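Product Review: Tiltus Raised-Edge Sorting Tray
Alerville Household Resource Office
Reviewed by Graziella Ferri
June 29, 2025

The Tiltus tray is a large black rectangular tray intended for sorting small household articles before they are boxed for storage or donation. This office assessed it with small toys and an open cardboard box placed directly on the tray floor.

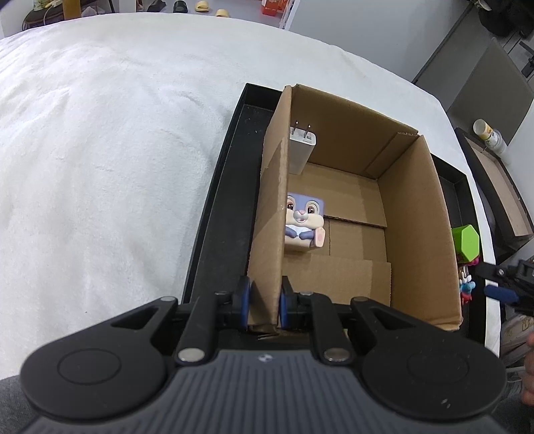
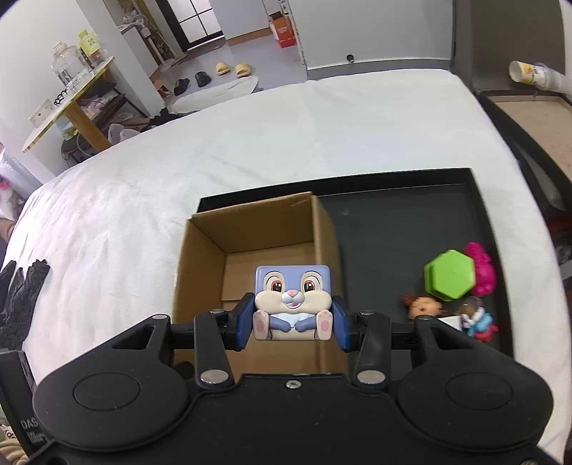

The principal strength of the product is its size. A medium box may be set at one end while enough floor remains for the articles still to be sorted. Residents who work on a bed or sofa will find this useful, as the tray gives a firm base where a blanket alone would let a box lean. The raised edges keep small figurines from rolling onto the bedding.

The dark floor is less satisfactory. Brightly colored toys are easy to find against it, but black cables and dark game pieces are not. A lighter version would serve better for mixed household goods, and the manufacturer has informed this office that none is planned.

For comparison, the Sanna tray reviewed in March has lower edges and costs less. It is adequate for paper and craft supplies. The Prumilwood model is heavier and better finished, but two of our reviewers found it awkward to lift when loaded.

Cleaning requires a damp cloth. Dust collects in the corners and should be removed with a soft brush before wiping. The tray does not fold, and residents with limited closet space should measure before ordering.

The Tiltus tray is recommended for families sorting toys and other small articles. It may be borrowed from the Alerville lending desk under item number 704, for a period of two weeks.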